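The Hladun Fence

I had been at Kravets for eleven weeks when Vira Yurchenko handed me the measuring wheel and said the Hladun job was mine. The estimate, the drawing, the number at the bottom, all of it! I had only ever carried the wheel before. I carried it out to the truck that morning like it was a trophy.

You have to understand how much I loved fences by then. I'd answered the ad thinking it would be a summer of digging holes, and it was, but somewhere in the second week Arlindo Leite showed me how to sight down a string line with one eye shut, and the posts lined up one behind the other until there was only one post, and I was gone. I started noticing fences from the bus. I had opinions about lattice. My sister asked me to please stop bringing up gate hinges at dinner.

So, Wondanholm. It's the hill side of Ikbridge, past the water tower, where the lots were laid out by somebody who had apparently never met a hill. The Hladun place was number 107, a yellow house with a long backyard that dropped away to a creek, and Zoriana Hladun was waiting on the porch with her coat on.

"You're the fence?" she said.

"I'm the estimate," I said. "Heloísa Godoy. The fence comes later."

She liked that, or at least she took her coat off. She wanted cedar, six feet high, the whole back and both sides. She wanted gates too, and this is where I should have slowed down, but she had such good ideas about gates. One by the driveway for the mower. One down at the creek for her grandsons. One on the east side so the neighbor could come over for cards without walking all the way around, and one more by the compost. Four gates! Most people get a single gate and then spend years regretting it. I told her so. I drew every one of them on my clipboard with the little swing arcs, and I was so happy with those arcs that I went over them twice.

Then I walked the line. I started at the driveway and went down the west side with the wheel clicking along in front of me, through wet grass and around a lilac that was going to have to be tied back, then along the creek, and up the other side with my boots sliding. The counter said 305 feet. I wrote it down and circled it. Zoriana gave me a slice of poppy seed roll wrapped in a napkin, and I told her she'd have the number by dinnertime.

She had it by three. I sat in the truck outside the post office and worked it up on my knee, posts and rails and pickets and concrete, hardware for the gates, labor, haul-away. I checked the arithmetic forward and backward. I phoned it in to her and she said yes right there on the phone, just like that, and asked when she should leave the deposit. Six hundred dollars, I told her, any time this week. I may have hit the steering wheel a few times with joy. I did hit the horn.

The office at Kravets is the front half of what used to be a tire shop, and everybody ends up in there around quitting time. Illia Yurchenko was at the long table putting new batteries in the laser level. Arlindo was filling out his time card in those enormous capital letters. I told the story from the beginning, the porch and the gates and the yes on the phone, and I probably told it too loudly, and Arlindo shook my hand across the table.

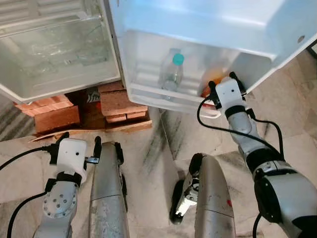

Vira wanted to know if the fence was going to be racked or stepped. She asked it very mildly, looking at my drawing, and she added that it was a lovely drawing.

"Racked," I said. And then, after a bit, "I think racked?"

For anyone who hasn't had the pleasure: a racked fence leans its rails to follow the ground, so the top runs downhill in a smooth line. A stepped fence keeps every panel level and drops down at each post like a staircase. Both are beautiful. I will talk about either one for as long as you let me. But you can only rack a panel so far before the pickets start fighting the rails, and past that point you step, and when you step you need longer posts on the low side, and something to fill the triangles underneath, and more hours from everybody. I knew this. I had helped build two of them in August.

"How much does it fall, top to bottom?" Vira said.

I looked at my clipboard. I had the lilac on there. I had the compost. I had a small sketch of the mower, to scale. What I didn't have was one single elevation.

Illia put the lid back on the laser level and slid it down the table until it stopped in front of me.

"Batteries are fresh," he said.

We went back that same evening, he and I, in Plundus. Plundus is the oldest truck in the yard, and it won't go into second gear unless you speak to it, so Illia spoke to it all the way up the hill in Ukrainian and I held the tripod between my knees and did terrible sums in my head. The sun was getting low, that syrupy September light. I kept thinking about the yes on the phone. It had been such a good yes.

Zoriana came out with a dish towel over her shoulder. I had planned a whole speech, and what came out of me was, "I forgot the hill."

"It's right there," she said.

"I know. I walked up it."

She thought about this and went in and came back with her garden shoes on, because if we were going to measure her hill she intended to see it done. Illia set up the level on the flat patch by the back steps. I took the rod and went down the west side again, stopping at every place a post would go, and he called out the readings and she wrote them down for us on the back of my drawing, in a neat slanting hand much better than mine. And what a hill it was! It didn't fall evenly at all. It went along gently past the lilac and then dropped hard, and then there was a sort of shelf where you could have put a bench, and then it went down to the creek in one long tilt. I had slid all over it that morning and never seen its shape. With the rod in my hand I could feel every inch.

"So the top part can lean," Illia said, when we had them all. He sketched it in the air with his pencil. "Rack it down to here. Then three steps, here, here, here. Flat across the shelf. Then rack again to the water."

"Both?" I said. "In one fence?"

"Why not both?"

I swear the hair stood up on my arms. I could see it, the long easy line coming down, then the stairs, then the pause, then the line again. It was like music with a drum break in the middle. I sat down on the back steps and drew it while there was still light, and Zoriana leaned over my shoulder and asked what happened to the creek gate. The creek gate, it turned out once we looked at the readings, was in the worst spot on the whole property. It would have swung about a foot and then dug itself into the bank. We moved it up to the shelf, where it could open all the way.

"That's where the boys go down anyway," she said. "There's a path. They wore it themselves."

Then I had to do the number. I did it at her kitchen table with both of them watching, and I didn't round anything off to be nice, and it came out higher, as of course it would. I turned the clipboard around so she could see every line of it. I told her the figure I'd given her on the phone was my mistake and she could hold us to nothing, and she was free to call anyone else in Ikbridge and I'd even give her the names.

She read it all the way down, moving her finger. She asked what the triangles were. I explained the triangles, and I'm afraid I explained them with my hands and a butter knife and two slices of bread, and Illia had to move the jam. She asked if we could skip the gate by the compost. I felt a real pang about that gate. I crossed it out.

"And the top will look like you drew it?" she said. "With the stairs?"

"Exactly like that."

"Then leave the gate in," she said. "I'd only miss it."

We started two weeks later. Arlindo dug the first hole by the driveway and let me dig the second. I had brought the long posts up myself, the low-side ones, and laid them out in the grass in order, and I kept walking down the row to look at them until he yelled at me to pick up a shovel. The neighbor came over with a deck of cards in his shirt pocket and asked which way his gate was going to swing.

"Toward you or toward her," I said. "What do you like?"

He had no idea it was up to him. We stood there and tried it both ways with a sheet of plywood, and he took his time, and so did I.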